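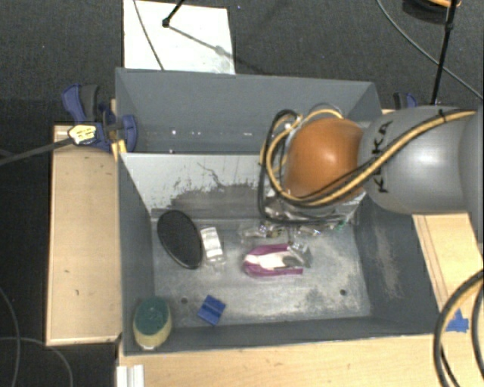 Picking cell at Irkidham: where we are, and what it means for the returns bench

October 7, 2019

Quick one from the returns team as the full write-up keeps slipping. Lots of you at Tuvside have been asking, so better short than never.

The trial cell has been going since February. One KUKA arm, one grey bin, mixed small goods. The job is the dull end of what we do on returns: stuff comes back in a jumble, someone picks it out piece by piece, each piece goes where it should. Holmgren are doing the programming, we supply the goods and the opinions. Plenty of the second.

Numbers first. Last full test run was 1,067 picks. The arm needed a person to step in 200 times. Sounds a lot. It is a lot. But the first run was much worse and we stopped counting partway through, so no proper comparison, sorry.

What it finds easy: anything with a flat face and a dull colour. Sponges, fine. Small boxes, fine, if they haven't been squashed.

What it finds hard: clear plastic. Anything shiny. The mixed load has a fair bit of clear packaging in it, see the middle of the bin, and from above it is mostly glints. A person feels for the edge and has it out in a second. The arm goes for the bright spot and comes up with nothing, or goes for it again. Same with things lying close up against the divider, not much room to get in alongside.

On the state of the bin. Yes the divider is scraped to bits along the bottom, yes the floor is scuffed, three people have now raised it as a fault. Not a fault. It's a test bin and will not be going on the floor. The clamps on the rim stay on as well, please dont loosen them to "have a look". If the bin shifts even a little the positions are out and Holmgren lose half a morning.

Now the part everybody reads first. Jobs.

There are 13 of us on the returns bench across the two shifts. Nobody's post goes as a result of the trial, we have that in writing from Sama management and there's a copy on the board by the lockers. What changes is the work. The plan is that the arm takes the first sort, and people take what it can't do, plus checking, plus repacking, plus minding the cell. So less reaching into bins for hours. Anyone who has done a full shift of that knows what it does to your shoulders.

The other side, and we said this at the meeting: if the arm takes all the easy picks, people get all the fiddly ones. The easy ones are your breather. A whole shift of torn packets and see-through wrap is tiring in a different way, and the pick rate on the wall was set for a mixed load. So the rate has to change. Management agree in principle. No figure yet. We'll keep asking until there is one, and until then nobody on the trial is being measured against the old rate. If your shift lead tells you otherwise, come and find a rep.

Minding the cell counts as a skilled task and is paid at the higher band for the hours you do it. Make sure it goes on your sheet, a few have been missed already. Back pay for those goes through with the next run.

Training. 18 places to start with, open to returns and goods-in, both sites. Two half days, at Irkidham, travel from Tuvside paid. You learn how to stop it, clear it, restart it, and what to write in the log. No programming, no maths. People who were dead against it have done the taster and come out saying the worst bit is the waiting. Names on the sheet in the canteen, or tell your rep if you are on nights and never see the canteen open.

Log book: please write what the item was, not just "missed". "Missed" tells Holmgren nothing. "Clear packet, flat against divider" they can do something with. Most of the improvement since spring came out of that book, so thanks to whoever started drawing little sketchs in it, keep going.

Also noise. The arm itself is quiet enough but several of you said you don't like it starting up behind you. Fair. A light and a short beep are being fitted before the next run, and the repack table is being turned to face the cell.

Next run will be a bigger mix with soft bags added, which we expect to go badly. Questions to the returns reps, either shift, or drop a note in the box.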